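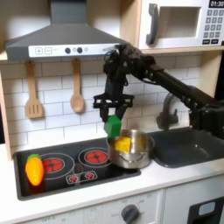

How to wash a stainless steel pan that has caught on the bottom

We've all wandered off to answer the door and come back to that smell, haven't we? Don't reach for the wire wool just yet (I ruined a lovely little milk pan that way, and I still miss it).

Scrape out whatever will come away with a wooden spoon, then pour in 800 ml of warm water and 2 tablespoons of bicarbonate of soda. Bring it up to a gentle simmer and leave it for 14 minutes with the window open. Let it cool, tip it all away and go round with a soft sponge and a drop of washing-up liquid. Stubborn patches can have a second go! Rinse well and dry with a tea towel straight off, or you'll get those chalky spots.

Related
Getting limescale out of the kettle
Freshening a smelly dishcloth
Which wooden spoons can be saved?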